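Ticket: Washer stops in final rinse, error E5, table linen left unfinished
Site: Skonside, laundry room. Opened September 3, 2019 by Domenica Nägeli. Status: Closed
Linen affected: cream table covers, white napkins.
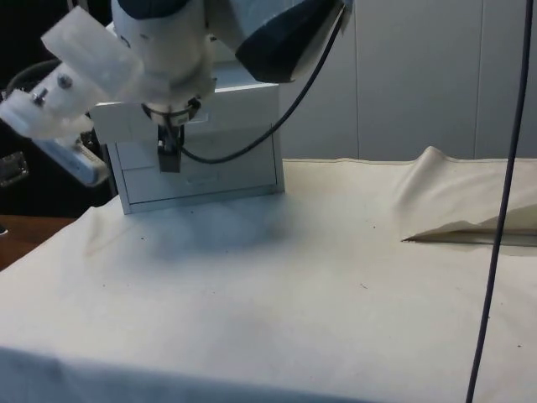 Reported problem
The Lundgren washer stops during the final rinse and shows E5. The door stays locked for 29 minutes, then releases. The drum still holds water up to the lower edge of the glass. Happens on the table linen program only. Towels and kitchen cloths finish without an error.
The covers have to be put through a drain and spin by hand, and they come out stiff, with a slippery feel along the hems. No marks or color change.

Setup
Washer: Lundgren front loader, installed in May. Spin speed set to 1,250 rpm.
Detergent: Gollano liquid, fed by the dosing pump.
Drain: hose to standpipe, shared with the utility sink.
Water: cold supply through a softener, hot supply from the building.

Checks already done by site
Power off for 5 minutes, then restarted. Same error on the next load.
Drain filter opened and cleaned. Some lint, one button.
Half load tried. Same error, a little later in the rinse.

Reply 1 – Drinport Support
E5 on this control means the water level did not fall below the set point within 300 seconds of the drain pump starting. It does not tell you which part is at fault. Likely causes are a blocked hose, a weak pump, a standpipe that backs up, or too much foam in the sump. Foam lets the pump run without moving much water, and the level sensor can read it as water.
Please do the following and post the results:
1. Run the drain test from the service menu with the drum filled with clean water and no linen.
2. Pull the hose out of the standpipe and drain into a bucket. Watch the flow.
3. Look through the door glass during the final rinse of a table linen load.
4. Send the dosing settings for each program.

Reply 2 – D. Nägeli
1. Drain test passed. Drum emptied well inside the limit, no error.
2. Flow into the bucket was strong and steady. Hose is clear end to end. Standpipe took a full sink of water without backing up.
3. Heavy foam in the final rinse, up to the middle of the glass. Towels show almost none.
4. Towels: one dose in main wash. Kitchen cloths: one dose in main wash. Table linen: one dose in prewash, one in main wash, one in rinse 2.

Reply 3 – Drinport Support
The third dose is the fault. Rinse 2 should have no detergent. The pump has a separate output for softener, and on the table linen program the rinse signal is assigned to the detergent output instead. This also fits the stiff feel, which is detergent left in the fabric.
To correct:
Open the dosing menu and select the table linen program.
Set rinse 2, output 1 to OFF.
Leave output 2 at OFF as well unless you use softener. We do not suggest it for table covers, as it makes them take up spills more slowly.
Save, exit, and run one empty hot cycle to clear the sump.
Rewash the affected linen on the same program with the dosing pump switched off. Foam may still form on the first rewash. If E5 comes back, run an extra rinse and let it finish.

Reply 4 – D. Nägeli
Settings changed and saved. Empty cycle done. First rewash load foamed in the main wash but drained without an error. Second rewash load had no visible foam in the last rinse. Hems feel normal after drying.
Spin speed was left as it was. Is it too high for the covers? They crease badly along the folds.

Reply 5 – Drinport Support
It is within the limit for the machine, but you can go lower for this program. Try the next step down and take the covers out as soon as the door releases – most of the creasing comes from linen sitting in the drum after the spin. Drying time will go up slightly.

Resolution
Wrong dosing output assigned to rinse 2 on the table linen program. Corrected on site. No parts replaced. Drain pump, hose and level sensor tested good.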